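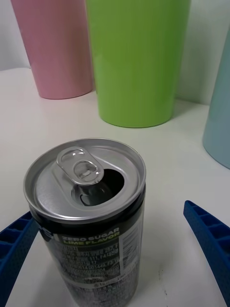 Tasters wanted for the Bumuvden soft drinks panel

Rakisura is a small drinks maker, and we are looking for people who like a fizzy drink and don't mind telling us what they think of it. If you have ever opened a can at a family barbecue and found yourself saying "hmm, a bit sweet, that" to whoever was standing next to you, then you are very much the sort of person we would love to hear from!

We have run a tasting panel at our Bumuvden site for a good while now, and a fair few of our regulars have moved away or had babies or gone off to university, so we are opening the doors again this October. No experience is needed. We will teach you everything over a cup of tea, including how to tell sour from bitter (most people muddle the two at first, and I certainly did).

What you would be doing

Sessions last 90 minutes and are held in the tasting room on the ground floor, next to reception. Mornings start at 10.15 and evenings at 6.30, and you can choose whichever suits you, or swap between them if your shifts change. You will be given small cups of each drink and asked to score them for sweetness, sharpness, fizz and aftertaste, with plain water and crackers in between. Some weeks it is all lemonades. Other weeks it might be our new gooseberry and mint, which has been through so many recipes by this point that the older panel members have begun to take it personally.

You would be signing up for seven sessions, spread over the autumn and winter. We do ask that you try to come to all of them, as the scores are much more useful to us when they come from the same people, but life happens and we won't be cross about a missed one if you let us know.

Who can take part

You need to be 18 or over and able to get to Bumuvden under your own steam. The number 342 bus stops at the end of our road, and there is parking behind the building, though it fills up early on market mornings. Sadly we can't take anyone with diabetes, anyone who has been told by a doctor to avoid sugar or sweeteners, or anyone who is pregnant. Please also have a think before applying if you smoke or vape, as we ask for nothing of the kind for two hours beforehand. The same goes for coffee, chewing gum and strong perfume (your neighbour in the next booth will thank you).

Several of the drinks contain caffeine, and one contains quinine. A full list of ingredients is sent out before each session, so do read it through, and ring us if anything on it worries you.

What you get

We pay £200 for the full set of sessions, in two halves, one midway and one at the end. If you have to stop early you will be paid for the sessions you came to. Bus fares are refunded on the day, so keep your ticket. There are usually a few things to take home as well.

How to apply

Pick up a form from reception or from the noticeboard at the Bedoya café, or write to Eliécer Paucar, Tasting Panel, Rakisura, Amidel House, Bumuvden. Tell us a little about yourself, which times you can manage, any allergies, and the best number to catch you on. There is a short taste test before you join, which takes up less than an hour and is quite good fun. Couples and friends are welcome to apply together, though we will sit you apart!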